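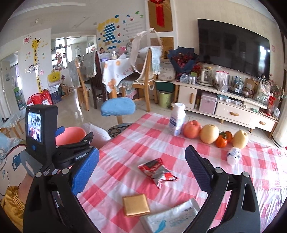
Home Hardware Trials FAQ Downloads Contact

Hand-held gripper trials: frequently asked questions

This page covers the pad and camera comparison run by the Momthorpe group on two-finger hand-held grippers. It is kept by Kayode Usman. Questions on arm mounting are on the Hardware page.

What was compared?

Two finger pads, two camera settings and two logging controllers. The grippers share the same linkage geometry and the same jaw travel. Pad A is the Zonutex soft pad, ribbed across the finger. Pad B is the Kiltard pad, also ribbed, with a harder compound and a shallower rib.

Why are the tests done in furnished homes and not on the bench?

Bench results came first and are in the Downloads section. They separated the pads on grip force but said little about approach. A bench has even light, a flat gray mat and one object at a time. Most failed grasps in our logs come from crowding, glare or a surface that moves under the object, and all of those are easier to find on a table at home than to build on a bench.

What objects are used?

Snack packets, cartons, small bottles and fruit. The heaviest item allowed is 400 grams. Packets are the main interest, as the contents shift and the film slides over itself. A crimped or twisted end gives the jaws something to close on, and operators learn to go for it quickly. We therefore log whether the grasp was on the body of the packet or on an end, and the two are never pooled.

Fruit is included as the opposite case. An apple gives a hard curved face with a short contact line. A pear is similar if taken across the wide part and much worse near the stem, where the taper pushes it down and out of the jaws.

Which pad is better?

On film packets, Pad A. The softer rib folds slightly under load and keeps contact when the film wrinkles. On cartons and bottle caps, Pad B, which holds its shape at the edge and can be placed more exactly. On fruit we could not separate them.

If only one type can be fitted, fit A. The loss on cartons is small and can be partly recovered by closing more slowly.

Can I mix pads on one gripper?

Yes, and we tried it. A soft pad on one finger and a hard pad on the other gives a grasp that drifts toward the soft side as the jaws close. The drift is repeatable, so a policy trained only on mixed-pad data may handle it, but the data should not be merged with matched-pad data. Record the pad on each finger separately. Do not rely on pad color in the video to sort this out later – colors shift with exposure, and a pad facing away from the window can look much darker than it is.

How should a pile be set up?

Packages should overlap, with at least one lying partly under another and one standing if it will stand. Keep labels in whatever orientation they land in. Leave the back row of the table alone for the whole session so there is a fixed reference for pose tracking.

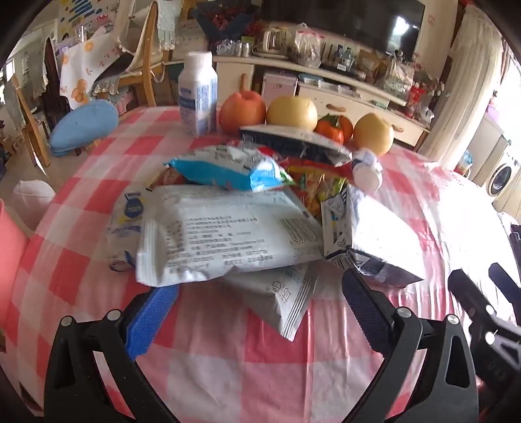
Open the jaws fully before the approach and hold them open until the fingertips are past the near edge of the target. Closing early was the most common operator fault in the first sessions. It pushes the top package back over the pile and the next attempt starts from a different arrangement, which makes the attempt useless for comparison. If this happens, mark the attempt void and rebuild.

Does the tablecloth matter?

For tracking, yes. A checkered cloth has plenty of corners, and the tracker uses them. It also repeats, so a fast sideways move can lock on to the wrong square. We saw this with the default feature setting and not after the search window was narrowed. A clear plastic covering adds reflections that move with the camera. Mask the bright region or turn the table.

For grasping, less than expected. A loose cloth can be picked up along with a flat packet, mainly with Pad A. Raise the fingertips slightly and try again.

Which camera setting do you recommend?

Fixed exposure, set on the table and not on the room. Auto exposure reacts to windows and to anything glossy near the fingers, and the change in brightness arrives just as the jaws close. Fixed exposure leaves the far side of the room dark or blown out in some sessions. We accept that.

Which controller was used for logging?

Both, in separate runs. The Jenkins controller logs jaw width at 200 Hz and stamps each sample on the device. The older Kiltard unit stamps on the host, so its timing depends on host load. Over a short run there is little difference. Over a long run the Kiltard log has to be realigned by hand, using the open-close gesture at the start and end of each file. Berwyn Craddock wrote the alignment script in Downloads.

How many attempts count as a result?

We use 3 valid attempts per object and pad, and 11 objects per session. That is enough to rank the pads on packets. It is not enough to rank them on fruit, and the fruit table is marked accordingly.

When are pads replaced?

When the rib edges are visibly rounded or the pad lifts at a corner. Clean with a damp cloth between sessions. Alcohol hardened Pad A in our tests and should be avoided.

Will the results carry over to a robot arm?

Partly. Pad ranking should carry over if the arm uses the same fingers. Timing will not – a person corrects during closing without noticing, and an arm does only what the controller asks for. Arm runs are planned for November.

Filed under: End effectors > Grippers > Field trials

Comments (4)

Meirion Dafis
Did you log pad temperature? Our soft pads lose grip in an unheated room.

Kayode Usman
No. All sessions were indoors with normal heating. Worth adding a column for it.

Yesenia Ocampo
The narrowed search window fixed the checkered cloth problem for us too. What value did you settle on? The FAQ doesn't give one.

Dilwyn Wynne
Link to the alignment script gives me a 404 since Sunday.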